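Overseeding a bare lot in Gredside – now or wait?

olport_dan
Lot is 123 feet deep, sandy, backs onto trees. I want grass by next summer. Seed now in July or hold off?

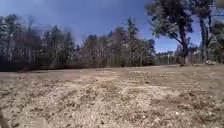 Bare ground out to the tree line

mossback36
Wait for fall. July seed on sand is bird food.

tillerhead
Disagree. I seeded in July and watered twice a day – came in fine.

mossback36
And your water bill?

tillerhead
$338. Worth it to me.

olport_dan
Too much for me. Would compost help?

kettle_r
Yes, roughly 31 bags for a start. Rake out the dead stuff first. Lauritsen has a fescue mix that handles sand.

olport_dan
OK, compost now and seed in the fall.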